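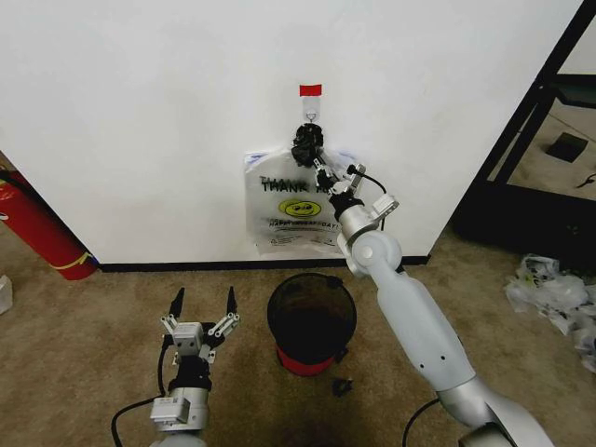 **Ticket 70: adhesive hook by the trash can keeps letting go**

Location: Climholm, ground floor, the carpeted room
Status: open, but I have hopes

Hello again, and thank you for being so patient with me over a hook! I know it's a small thing, but we use that bag every day (it's where everybody drops the clean bags we want to use again) and it's such a nuisance to find it on the carpet in the morning.

**What happens:** The hook goes up fine, the bag goes on fine, and then sometime overnight the whole thing comes down. It has done this 2 times now. The wall paint isn't damaged, thank goodness.

**What I've tried so far**

- Pressed the old hook back on with the same pad. Lasted until lunch, which I suppose I deserved.
- Wiped the wall with plain water and put up a new Cloler hook. Came down overnight.
- Wiped the wall with rubbing alcohol, let it dry, pressed the next hook on firmly, and then waited the full 24 hours before hanging a thing on it. I had been skipping the waiting part, I'm sorry to say.

The strip of red tape just above the hook is my marker, so please leave it up for now. If the hook creeps down the wall, the gap will tell us.

**Update, 9 a.m.** Still up! It's the white THANK YOU bag with the yellow smiley face, looped on by both handles, with the mesh trash can underneath as before. I haven't moved the fire extinguisher either, although I'd love to know whether it ought to have a proper bracket. Should that be a separate ticket? Happy to write one.

**Reply to Havbridge's question:** No, nothing heavy goes in. I stop at 12 folded bags, and anything beyond that goes in the closet.

**Still to do**

- [ ] Check the gap under the tape again at the end of August
- [ ] Ask Sugiyama whether they stock the larger pads
- [ ] If it falls again, give up on adhesive and put in a screw hook, if we're allowed

Please keep this one open until I've done the August check.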